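Council president and appointed manager head for a dispute over the lodging bill

The Ridura city council will begin its new term with its two most senior figures at odds over who controls the city's contract for emergency accommodation, a disagreement that members of both parties expect to dominate the first months of the year.

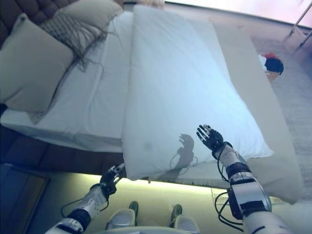 By Katia Pagano
January 14, 2022

Council President Malachy Heffernan, who was returned to the post by a single vote, has asked that all agreements with private lodging providers be placed before the full council. City Manager Araceli Huerta holds that the charter gives her office the authority to sign and renew such agreements without a vote, provided that they remain within the adopted budget.

The immediate cause is the renewal signed last June with Monti, the operator that supplies rooms to households displaced by fire, flooding or eviction. Under its terms the city has the use of 86 rooms in the Mesuron district. Mr. Heffernan and four colleagues, making up a group of 5, wrote to the manager in the same month to request the full text. They received a summary.

"The council was asked to pay for an agreement it had not read," Mr. Heffernan said in a statement. "That is a question of procedure, and it will be settled as one."

Ms. Huerta's office replied that the summary contained every figure required by the city's own rules. It added that a delay in signing would have left families without a place to go at short notice.

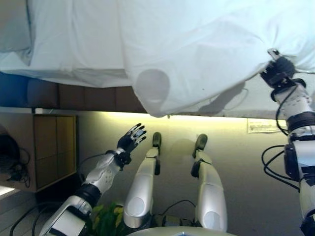 Bedding on a partly made bed.

The dispute has a longer history than either side has acknowledged in public. During the charter review, Mr. Heffernan campaigned against the clause on which the manager now relies, and Ms. Huerta, then deputy manager, appeared before the review panel to defend it. The clause was adopted. Several members who supported it at the time have since left the council, and their successors have made no commitment on the matter.

Councilor Lucrezia Sorrentino, who leads the minority group, has proposed a middle course. Her draft ordinance would require a vote only on agreements longer than one year and would allow the manager to act alone in an emergency, with a written report to follow. The draft has support in both parties – though not yet enough to pass – and the manager has said that she could accept it with changes to the reporting deadline.

Residents have also made their views known. A petition calling for publication of the contract gathered 244 signatures, most of them from Mesuron and the neighboring Trirer ward. 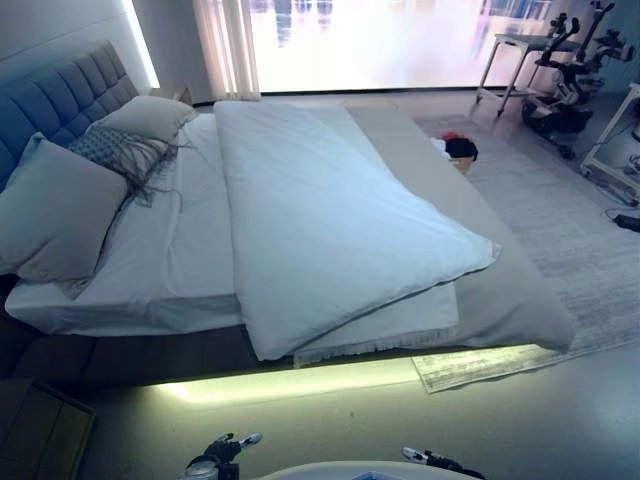
The city attorney, Svenja Kohlhase, has been asked for a written opinion on whether the council may reopen an agreement already in force. Her earlier advice, given orally, was that it may not, but that it may attach conditions to any future spending under the same budget line. Mr. Heffernan has indicated that he will pursue this second route if the opinion goes against him.

Such conditions would first apply to the spring budget amendment. Under the present rules the manager may approve individual changes of up to $3000 without notice to the council, and an amendment lowering that limit has already been filed – a step that Ms. Huerta's supporters regard as directed at her personally.

Members wishing to submit written comments on the Sorrentino draft should send them to the clerk of the council before its first reading. The text of the draft is available from the clerk's office on request.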